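Notebooks > Hand bench > December, open day

Search this notebook Search Clear

December. Open day at Brundon, notes written up the same evening. Start 10:00, doors closed 16:00. Sign-in sheet had 113 names on it at the end. I did the morning and the last hour, Alaric Pettigrew covered the middle.

Purpose of the demo: show the printed hand picking up ordinary drinkware from the bench, putting it down, and repeating without anyone touching the keyboard. Nothing new technically. Same grasp code as the last entry, same joint limits, finger speed dropped for the public.

Set-up

Arrived 08:15. Powered the hand from the bench supply and let it sit for 20 minutes before homing. All fingers homed first time except the thumb, which stopped short of its end mark. Homed it again by itself and it was fine. Same fault as in the week of the Olto trial, so I no longer believe it was the cold store room. Suspect the tendon is creeping at the crimp. To be opened up, see the list at the end.

Put the dark board down on the table and checked it for rock with a feeler under each corner. Slid a paper shim under the near left. The board is a nuisance to keep clean, it picks up every fingerprint, but the tumbler slides on it in a repeatable way and the bare wood doesn't give us that. Wiped it before the doors opened and again at midday.

Cable check: flexed the wrist through its full range by hand with the power off. Red pair was tight at the extreme. Gave it more slack at the back of the hand and retaped it.

Ran the sequence without visitors until 09:50. No drops. One late close on the index finger, logged, did not come back.

Sequence as shown

1. Move to hover above the object. Fingers curled, no contact.
2. Pause two seconds. This was added for the public so that they can see it is about to move. Keep it, it also makes the log easier to read.
3. Open, descend, close on the wall of the object until motor current reaches the limit.
4. Lift 60 mm, hold, lower, release.
5. Return to hover.

Current limit was set at 473 mA for the whole day. Alaric wanted it lower for the thin plastic beakers. We left the beakers out of the programme instead and kept one value.

Morning

First group was mostly sixth formers with two teachers. They asked good questions about the tendons and fewer about the software. One asked why the grasp is on the body and not on the rim. Answer given: the rim is smooth metal and the pads have little to hold there, also a rim grasp puts a finger inside the vessel and the release is then awkward. I would like a better answer with numbers. We have never measured the rim grasp properly.

Second group came over from the Pallard stand and wanted to know the price of the hand. I gave the cost of the printed parts and motors and said that labour is not in it. Note for next time: have the parts cost on a sheet. I had to work it out standing up and left out the fixings.

Around 11:30 the hand stopped in hover and would not descend. Log showed a timeout on the wrist bus. Reseated the connector at the controller end, restarted, homed, ran. Four minutes lost. Visitors stayed and watched the restart with more interest than the demo. Connector has no latch. It has needed one since the spring.

Midday (from Alaric's sheet)

Changed to the mug for two runs at a visitor's request. Handle came round into the path of the little finger on the second run and the grasp was aborted by the current limit, as intended. No damage. He went back to the tumbler and stayed with it. His remark on the sheet: "Mug only if handle faces the wall." Agreed.

Dr Nechyporuk's group looked in, stayed for a few cycles and asked about wear. I was not there. Alaric told them the tendon set is rated by us to 3,000 cycles and then replaced whatever its condition. That is correct for the fingers. The thumb has its own count and I am less sure of it after this morning.

Afternoon

Took over again at 15:00. Quieter. Used the time to look at the hover height, which I think is too low. With the fingers curled there is clearance over the tumbler, but someone putting the object down a little off its mark would have to reach in near the fingertips. For any demo where visitors place the object themselves the hover should go up and the arm should wait for a button. Not needed today as we did all the placing.

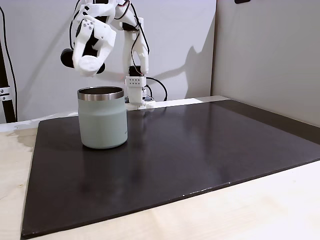

Hover position over the green tumbler, fingers curled.

Shadow on the back wall was remarked on by two people, who found it easier to follow the fingers there than on the hand itself. White parts against a light grey wall don't read well from the back row. A darker backing sheet would help. Cheap to try.

Last cycle 15:55. Powered down, fingers parked open, pads wiped with alcohol. Outer pad is starting to lift at one corner. Board stored flat under the bench.

Faults and jobs

- Thumb homes short on first attempt. Open the crimp, measure tendon length against the drawing. Mine.
- Wrist bus connector, fit a latching type. Alaric has two in his drawer.
- Black pad on the outer side, re-glue or replace.
- Add red pair slack to the build sheet so that it is not redone by feel each time.
- Rim grasp against body grasp, same tumbler, same current limit, proper count of slips. Needs half a day.
- Raise hover for visitor-placed objects, separate config, do not overwrite today's.
- Parts cost on one page, fixings included.

Config saved under the open day name on the bench machine. Cycle counter was not zeroed before the start, so today's cycles have to be taken from the log by time. Will do that tomorrow before the thumb comes apart.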